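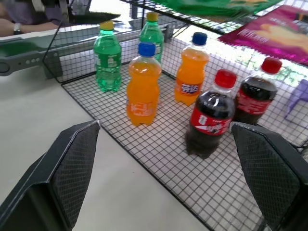
Photo: gripperfan_tust

Home | Forums | Kits & Arms | Reviews | Log in

Flirnetti gripper kit, worth the money?
October 2023, posted by gripperfan_tust

Right, I've been umming and ahhing since April and finally bought the Flirnetti two-finger kit with the wrist camera. Fizzy drinks bottles in a wire basket are my test, partly as I do shelf-filling jobs for a little shop in Tustville and partly as I'm stubborn. It cost me 2,977 with the spare pads and I'm mostly happy! The crosshatched pads hold a full bottle lovely, cola or orange, and setting up took me an evening (plus a lot of tea). My gripe is the width of the fingers. When the bottles are bunched up there's not much room to get down between them.

old_solder
Nearly three grand for two fingers and a camera?? The Prokolard one does the same job and you get the software thrown in. I've had mine 2 years and never changed a pad.

gripperfan_tust
Yeah but the Prokolard camera sits off to one side, doesn't it? I like seeing both fingertips and the bottle together, makes lining up so much easier. And you do pay extra for their shelf module, I checked.

old_solder
You pay once. Flirnetti want a subscription after 30 days, read the small print.

mintcake
That's only for the cloud bit, I run mine without it and it's fine. Agree about the fat fingers though. Vasylenko do a slimmer pair that bolts straight on, bit pricey, took 11 days to reach me. Grip's slightly worse on anything smooth, mind.

old_solder
So that's more money on top. Rest my case.

gripperfan_tust
Ha, fair. @mintcake do the slim ones keep the same mesh pads or is it plain rubber? Also wondering how you get on with snack bags, I haven't dared try crisps with mine yet

mintcake
Plain rubber. Bags are ok if you turn the force right down, default setting is far too keen. I'll dig my numbers out tonight.

Contact us | Forum rules | © Kits & Arms Forum | Back to top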